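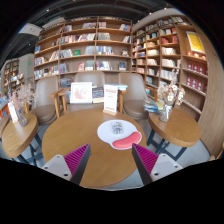
3. Furniture and Table Layout

Home > Projects > Interior Studies > Reports
Reading time: 2 min

This section covers the seating corner of the Hullard reading room, surveyed in July 2023. The aim was to find out whether a round table shared between display and desk use leaves enough working surface for one person.

3.1 Existing condition

The table is wooden, with a honey-colored top. Upholstered armchairs in taupe-beige fabric, with rounded backs and light wooden arms, stand behind it. The display items are kept toward the back of the top: a white picture frame, an upright dark blue book and a sign card in a light wooden stand. A white mouse pad with a pink gel wrist rest lies a little right of center.

3.2 Method

Users of the room filled in a short form after each visit. We collected 262 forms. Of these, 35 were left out of the results because the question on table use was blank. The layout was then drawn at full size on paper and tried with a notebook, a laptop and a mouse.

3.3 Findings

The mouse pad sets the working position. With a laptop placed to its left, the notebook has to go in front of the display items – close enough that the book gets pushed back when a page is turned. The armchairs are comfortable for reading but too low for typing over a long period.

3.4 Proposed change

Move the sign card to a wall shelf and keep the frame and book where they are. Leave a clear strip 100 mm deep in front of them. Chair height is treated in Section 4.

Related reports
Daston: Shelf Lighting
Costache: Seat Height and Reading Posture
Plultier: Signs in Small Rooms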